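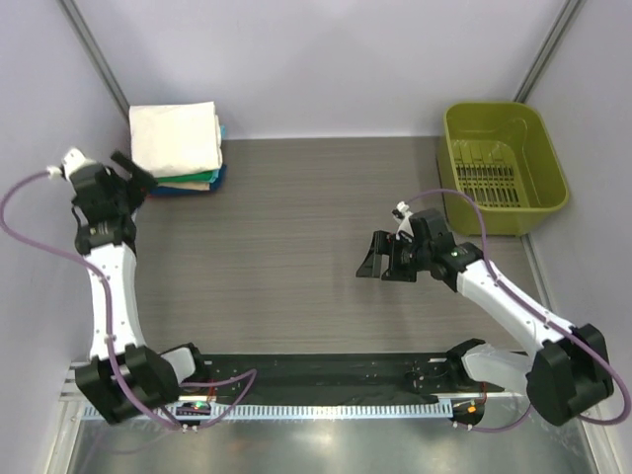

**Kitchen cloths: how we're folding them from now on**

The Castbridge kitchen has gone through a lot of cloths this year, and most of them ended up in a pile beside the sink. Since June we have kept them in one folded stack at the back left of the table, with an olive green plastic tub across from it at the back right. It has worked well enough that we're making it the rule for both kitchens, Pacheco Street included.

Fold each cloth in half, then in half again, and press it flat with your hand. Put the fold toward the front of the table so the next person can pick up one cloth without dragging out the rest. Bigger cloths can be folded looser, but keep them to the same size as the others or the stack leans.

Colors can go in any order. We tried sorting them for 2 weeks and gave it up. Green, blue, white and tan are all for the same jobs: drying dishes, wiping counters, covering dough.
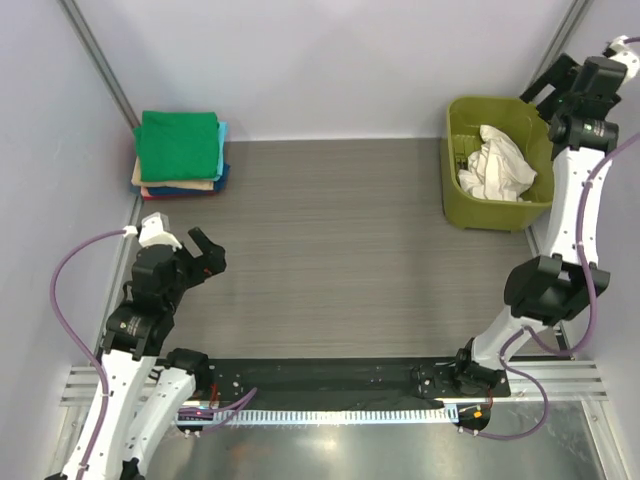

Anything you've used goes in the tub as it is. Don't fold it and don't put it back on the stack, even if you only dried one cup. Whoever closes the kitchen takes the used cloths to the washer and runs them at 60 degrees Celsius (the Plikby machine has no Fahrenheit setting). Skip the fabric softener. It makes the cloths slide over water and they take twice as long to dry a plate.

Clean cloths should be folded as soon as they come off the line. A full load takes one person 15 minutes. If the stack gets taller than the tub, put the extra cloths in the drawer under the window.

We are also short of plain white ones. If you have large cotton cloths at home that you don't need, leave them on the shelf by the back door. Thin spots are fine, holes are not. Please wash them first.

The bread class still needs 6 cloths set aside the night before.

December 24, 2023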